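経済史特講Ⅱ 第6回 配布メモ
株券・社債券という「モノ」の読み方(収集市場=スクリポフィリーの話も少し)

前回の続き。ガス会社・鉄道の資本調達までやったので、今日は紙そのもの。レジュメ急ぎで作ったので抜けあり、口頭で補う。

1. まず用語
株券 … 株主の地位を表章する有価証券。
社債券 … 会社の借入。利札(クーポン)つきが多い。
仮証券 … 本券の印刷が間に合わないとき出す。収集家には不人気だが史料としては面白い。
失効証券 … 会社消滅、償還、併合などで権利がなくなったもの。市場に出るのはほぼこれ。

記名式と無記名式の違いは前回配った表を参照。無記名は所持人が権利者。だから偽造対策に金をかける→凹版彫刻、地紋、透かし。
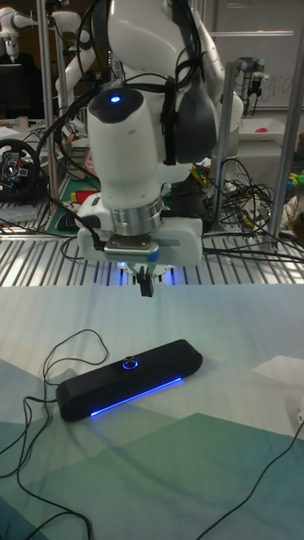 フリーデリケ・ロイター(Friederike Reuter)
経済史担当・非常勤講師

2. 券面のどこを見るか
・会社名と設立準拠法(どこの国、州の法律か)
・額面、通貨。改定スタンプの有無
・通し番号。発行総数がわかれば残存の見当がつく
・署名。自筆か印刷か。初期は自筆、発行枚数が増えると印刷に移る
・印刷所名。下端の余白に小さく入ることが多い
・消印、パンチ穴、ペンでの抹消線
・裏面。譲渡の裏書、印紙。ここを見ない学生が多い、必ず裏返すこと

3. 事例 ティルトゥム瓦斯(Tiltum)
授業で回覧するのは額面100の普通株券、番号1,622。署名は二つとも印刷。図案は中央に女神像、左右に貯蔵タンクと街灯。女神は業種に関係なく使い回される版なので、ここから会社の性格を読まないこと。読むなら左右の小さい図のほう。

裏書が三回ある。最初の名義人は個人、次も個人、最後が証券業者ベッチャー商会(Böttcher)。業者名義のまま止まっているのは珍しくない。売買の便宜で名義を置いただけの可能性が高く、実質の所有者はわからない。株主名簿と突き合わせて初めて言えることがある、という話。

同社はのちにイルテル(Iltell)に吸収。株券は引き換えのため回収され、大半は抹消のうえ裁断。いま残っているのは引き換え漏れか、見本として社内に置かれたもの。見本なら番号がゼロ並びか「見本」の穿孔がある。回覧分にはどちらもない。

4. 年代の決め方
日付欄が空白の券は困る。その場合は消去法。
(a) 役員の在任期間 → 署名が印刷でも手がかりにはなる。ただし版の使い回しで退任後も残る例あり、注意
(b) 印刷所の社名変更
(c) 印紙税率の改定
(d) 会社の合併、改称 → これより後ではありえない、という下限でなく上限が決まる。毎年ここを逆に書く答案がある

古物商の説明文にある「少なくとも何年前のもの」は、たいてい(d)だけで書いている。間違いとは限らないが、それ以上の根拠はない。カタログの記述を注に引くときは、その旨書くこと。 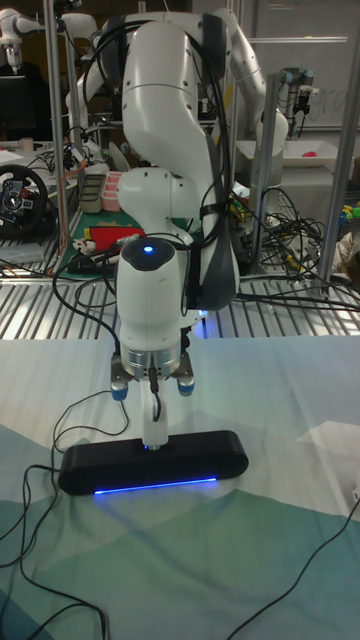
写真提供:ヴティア資料室(Vutia)

5. 収集市場のこと 手短に
値段を決めるのは、稀少性、状態、図案、署名者、会社の有名さ。史料としての価値とはほとんど一致しない。図案のない地味な社債券のほうが契約条項が全文刷ってあって、我々には有り難い。担保の範囲、繰上償還の条件、受託者の権限など全部読める。

状態表記(業者によって幅あり)
未使用/極美/美品/並/難あり
折り目は保管の都合でついているものが多く、並品でも普通。セロテープ補修は大きく減点。自分で絶対やらないこと。

復刻品に注意。土産用に刷ったものが混じる。ルーペで線を見る。凹版ならインクが盛り上がっている、網点が見えたらオフセット。ただし本物の後期発行分もオフセットの場合がるので、これだけで決めない。

6. 課題
回覧分、または資料室の複写から一点選び、上の2の項目に沿って記述カードを作成。A4で一枚。配点20。
・見てわかることと、調べてわかったことを分けて書く
・推定した年代には(a)〜(d)のどれを使ったか明記
・値段は書かなくていい
提出は授業の冒頭、紙で。メール添付は受けとらない。
複写の持ち出しは一人一点、裏面も必ず一緒に写すこと。

次回は清算と管財人。前回の年表を持って来て下さい。利札の計算を少しやるので電卓も。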